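In Defense of the Slow Reply 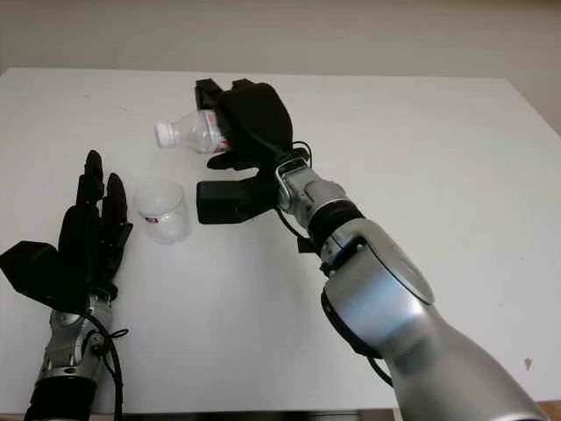
When I moved to this country, I learned very fast that a message has a temperature. If you answer in one minute, you are warm. If you answer the next day, you are cold, and if you answer after a week, you should begin with an apology. I have written this apology many times: sorry for the delay, sorry, I was traveling, sorry, this got lost in my inbox. Most of the time it was not lost. I had read it on the first evening and I was thinking about it.

I would like to argue that we should stop writing this sentence. I also want to argue for something bigger, which is the right of every person to let a letter lie on the table for a while.

I grew up in a house where letters came from far away. My grandmother had a sister in Viltska, and the two of them wrote to each other for most of their adult lives. A letter needed 9 days to arrive, when everything went well. In winter it could be much more. My grandmother never answered on the same day. First she read the letter alone, standing in the kitchen with her coat still on. Then she read it to us after dinner, and she left out some parts, and we children always knew where she left them out, for her voice became quicker there. After this the letter stayed under the sugar bowl. She would walk past it. Sometimes she said a sentence to the air, and I understood later that she was trying her answer.

When she finally sat down to write, she wrote without stopping. The answer was already finished, it only had to be put on paper.

I still have these letters, or more exactly I have the half that came to our house. There are 144 of them in a shoe box. The other half, the ones from my grandmother, stayed with the family in Viltska and I do not know if anybody kept them. So I can read only one side of the conversation, but it is surprising how much you can understand from one side when both people took their time. Her sister answers everything. If my grandmother asked about a tooth, there is the tooth. If she asked about a neighbor and his debt, there is half a page about the debt. Nothing was skipped, and I believe the reason is simply that the question had been lying in front of her for some days.

Compare this with how I write to my own friends. I send three questions and I get an answer to the last one. I do the same to them. I see the message while I wait for the bus, I reply to the part that is easy, and the difficult part disappears up the screen. It is gone after that. To bring it back would look like an accusation.

My friend Refugio Palacios does not agree with me, and he is a person whose disagreement I take seriously. He worked for 10 years in the customer office of a shipping company, and he says that slow replies are mostly a privilege of people who are not waiting for anything. A woman whose furniture is stuck in a harbor does not want a beautiful answer. She wants an answer. He told me that the most cruel thing he saw in that office was silence, and that the silence usually had a very polite explanation.

I accept this completely. If somebody asks you where the key is, tell them where the key is. If somebody writes that they are in the hospital, you don't put the message under the sugar bowl. There are also replies that other people need before they can do their own work, and to delay those is only bad manners with a nice name. At my own job we use a message program called Nudus, and I answer there as quickly as everybody else.

But look how many of our messages are not of this kind. A cousin writes that she is thinking to leave her husband. An old colleague asks, between two jokes, if you think he wasted his time in the profession. Somebody sends you a poem. These messages are put in the same gray box as the furniture in the harbor, with the same small mark which shows that you have read them. I think it is the mark that does the damage. Before it existed, a person could be silent and the silence could have many meanings. Now it has one: you saw it, and you did not want to.

Two years ago I had a small lesson about this. I wrote a long message to Perla Carrillo, who was my teacher when I first studied English and who is now retired. I asked her if she thought I should try to write in English for the public, or if I should stay with my own language, where I don't make mistakes. I sent it in the evening and I looked at my phone perhaps 60 times before I slept. There was no answer. There was no answer in the next days also. I decided that she found the question embarrassing and was too kind to say it. I began to remember my message as much worse than it was, and I was even a little angry with her.

Her answer came in October, almost a month later. It was four pages, by hand, in an envelope. She had found two of my old compositions and she had gone through them again, sentence by sentence, to see what she really thought. She wrote that my mistakes were regular, and that a reader gets used to regular mistakes the way you get used to a stair which is higher than the others. She did not apologize for the delay. I noticed it at once, and I remember that I was glad. An apology would have made the letter smaller.

If she had answered me the same evening, I am sure she would have written something friendly. Of course you should try! And I would have thanked her, and I would not have tried.

I don't want to make the past more golden than it was. My grandmother would have loved a telephone with video, and her sister died before the last letter reached her, which is a thing that slow mail does to people. I also know that some of my slow replies are not thinking at all. They are laziness, or fear, and I can feel the difference even when the person who waits cannot. This is the weak place in my argument and I have not found how to repair it. The best I can offer is a habit which I started this year. When a message deserves more than a quick answer, I write back one line the same day: "I read this, and I want to answer it properly." Then I take the time. Refugio says that it is exactly what his office used to send automatically. Maybe so. But my friends have begun to send me the same line, and when it comes, I put the phone away and I don't look at it 60 times.

At the moment I owe such an answer to three people. One of them asked me in the spring if I am happy here - a simple question, five words. I have started it twice. It is still not ready, and I hope she can wait a little more.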